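Stomden Pair: your questions, my answers

I get the same emails about the Stomden hand-held gripper kit most weeks, so I finally sat down with a flat white and wrote the answers out. I rent the kits out of my garage and I've used them plenty myself, so you're getting the user's version as well as the seller's.

What do I get?
Two hand-held grippers, a cube marker for each, a charger, a padded case and the Brallitz software licence. The head camera is a separate line on the order form (please read that bit, half my phone calls are about it!).

Do I need a robot?
Nope. You hold the grippers, you do the job, and the software records the movement so a robot can be trained on it later. Plenty of my customers don't own an arm at all when they start.

What does it cost?
$300 a week for the pair, with a $3000 bond on your card. The bond comes off once the case is back and I've checked the fingers.

How long can I work in one go?
I'm good for 6 hours in a day if I take proper breaks. Your forearms will have opinions about it. Celeste Navarrete, who ran the Painemal sessions, swaps her people over every half hour and I've pinched that idea for my own jobs.

Can two people record in the same room?
Yes, as long as each person has their own pair and their own session name. Facundo Durán at Jurnmont once saved both of his under the same name and spent a Sunday pulling them apart, poor bloke. We got 304 usable clips out of it in the end, so all good.

Does it have to be a tidy lab?
Not at all, and I'd steer you away from one. If you want a robot that copes with bathrooms, go and record around basins and vanities, with boxes and cables and whatever else is lying about.

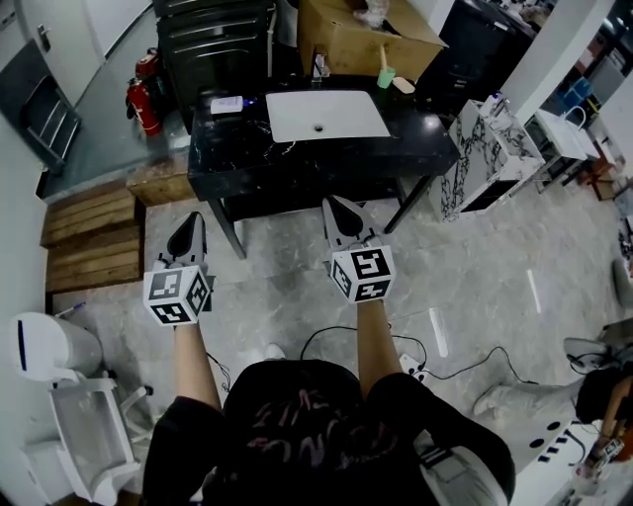
The one thing I am fussy about is the cubes. Keep the printed faces clean and don't wrap your hand over them, or the tracking drops out and you'll be redoing the clip. A dry microfibre cloth is fine. No metho, it lifts the print.

What if I break a finger?
One of the gripper's, I hope! Spare fingers are in the lid pocket and they swap over with the little hex key. Tell me which one you used and I'll top up the case when it comes home.

Do you post to the country?
Yep, anywhere a courier will go. Allow a few extra days each way, and your hire week starts when you sign for it.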